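FOR IMMEDIATE RELEASE

Pralness Brings Bright Fruit Baskets to Fellero Stores in April

New baskets go from the kitchen table to the refrigerator shelf, with a free storage guide in every package

HIMDEN – Pralness, the Himden maker of kitchen storage goods, will begin selling its Bright line of fruit baskets at all 40 Fellero stores in April. The baskets are made for fruit that starts out on the table and ends up in the refrigerator, such as peaches, nectarines, plums and pears. Each one comes with a printed guide to storing fresh fruit at home.

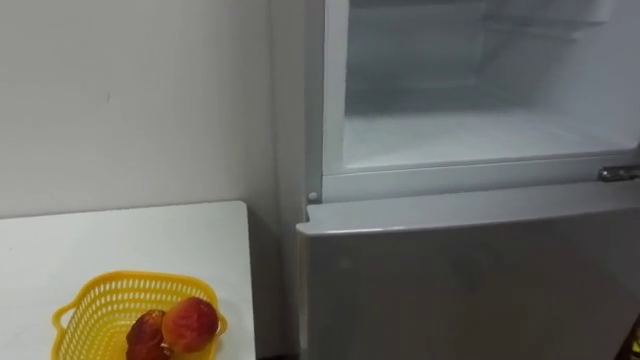
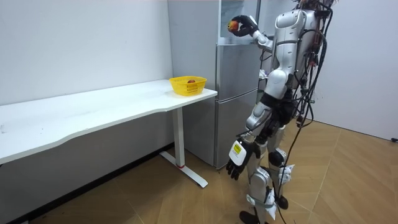

Bright baskets have perforated sides so air can reach the fruit. The corners are rounded, and the handles can be gripped with one hand. They come in two sizes. The small basket holds enough fruit for one or two people for a few days and fits on a half-width shelf. The large basket is meant for families and for people who shop once a week.

The line was planned after Pralness asked its customers how they keep fruit. The company received 1,159 replies to a mail-in and online questionnaire. Many people wrote that they move fruit several times before eating it: out of the store bag, into a bowl, and then into a refrigerator drawer, where it is often forgotten. A large share said they had thrown out soft fruit in the past month because it was under something else.

"We kept reading the same story," a Pralness spokesperson said. "People buy good fruit, put it in a nice bowl, and a few days later it needs to go somewhere cold. The bowl doesn't fit, so the fruit goes in the drawer under the lettuce. We wanted one container that could do both jobs."

Pralness worked on the baskets in its kitchen in Himden. Early versions were deeper. They held more, but the fruit at the bottom was pressed by the weight on top and bruised. The finished baskets are shallow enough that most fruit will sit in one layer or two, depending on its size. The company also tried a basket with a solid floor, which was easy to wipe but held water after the fruit was rinsed. The Bright baskets have drainage openings in the base.

The color was another matter the company spent time on. White baskets looked neat but were hard to see against a white shelf. Customers who tried samples at home said they noticed the yellow ones sooner when they opened the refrigerator, and yellow will be the first color in stores. A green basket and a light blue basket will follow later in the year if sales allow.

What the guide covers

The guide is a single folded sheet that can be kept on the inside of a cabinet door. It is written for people who have an ordinary refrigerator and no special equipment. Among its advice:

Leave firm peaches and nectarines on the table until they give a little when pressed near the stem. Then eat them or put them in the refrigerator, where they will keep for a few more days. Peaches that are chilled while still hard can turn dry and mealy.

Apples can go into the refrigerator as soon as they come home. They keep much longer there than on the counter. Apples give off ethylene, a natural gas that makes other fruits ripen faster, so keep them away from ripe pears and from leafy greens.

Pears should ripen at room temperature. Check them every day by pressing gently at the neck. Move them to the refrigerator when they are soft enough to eat.

Berries should stay dry until they are needed. Sort through them when they come home and take out any that are crushed or moldy.

Wash fruit just before eating. Water left on the skin shortens the time it will keep.

Bananas, as most people know, are better on the counter. The skin goes dark in the cold, though the fruit inside is still good to eat.

Put older fruit at the front. When new fruit comes in, lift out what is left in the basket, put the new fruit at the back, and set the older pieces where they will be seen first.

The guide also has a short section on shelves. The back of a shelf is often colder than the front, and in some refrigerators soft fruit that touches the back wall will freeze in spots. Pralness suggests leaving a finger's width between the basket and the wall. Fruit for children is best kept on a shelf they can reach without climbing. Cooked food and raw meat should be kept well apart from fruit, with raw meat on the lowest shelf in a tray that will catch drips.

A section on cleaning was added at the request of Fellero, whose store staff said shoppers ask about it more than anything else. Baskets should be emptied and washed in warm water with dish soap once a week, and right away if a piece of fruit has leaked. A soft brush works well for the openings in the sides. Bright baskets can go on the top rack of a dishwasher. They should be fully dry before fruit goes back in.

"The guide is plain on purpose," the spokesperson said. "It tells you what goes on the table, what goes in the cold, and when to move it. If you only read the first half you will still waste less fruit."

In stores

Fellero will carry both sizes in the kitchen storage aisle, next to bread boxes and pantry jars. Stores with a produce section will also have a small rack of baskets near the stone fruit during the summer months. Copies of the guide will be free at the customer service counter for shoppers who do not buy a basket.

Fellero has sold Pralness pantry jars and drawer dividers for several years. The Bright line is the first Pralness product made for the refrigerator that the chain will stock in every store.

"Our customers want things that fit the kitchens they have," a Fellero representative said. "A lot of refrigerator organizers are made for very wide shelves. We measured these against the refrigerators on our own appliance floor before we placed the order, and the small one fit all of them."

Shoppers who are not sure which size to buy are asked to measure the depth of the shelf from the back wall to the inside of the door shelves, with the door closed in mind. A basket that fits with the door open may still keep it from shutting. Dimensions are printed on the label and on a card at the shelf. Unused baskets can be returned to any Fellero store with a receipt.

Pralness covers the baskets against cracks and broken handles for 2 years from the date of purchase. The warranty does not cover damage from microwave use or from placing the basket on a hot burner.

The Himden store will hold a storage morning in April, starting at 10 a.m., with baskets to look at and handle. Staff will go through the guide and answer questions about drawers, shelves and what to do with a large box of fruit from a farm stand. People are welcome to bring a photo of their own refrigerator with the door open and ask where things might go. There is no charge and no need to sign up.

Pralness will also send a small number of baskets to cooking teachers and school kitchens that write in on letterhead. Requests should give the size wanted and a mailing address. They will be filled in the order received until the supply runs out.

About Pralness

Pralness makes storage goods for home kitchens, including pantry jars, drawer dividers, bread boxes and the new Bright line of fruit baskets. Its offices, workshop and kitchen are in Himden. Pralness products are sold in housewares and grocery stores and by mail.

About Fellero

Fellero is a regional chain of home and kitchen stores. It sells cookware, small and large appliances, storage goods and, at some locations, fresh produce.

Media contact

Pralness Press Office, Himden. Sample baskets and copies of the storage guide are available to editors on request. Please state whether you would like the small or the large size.

###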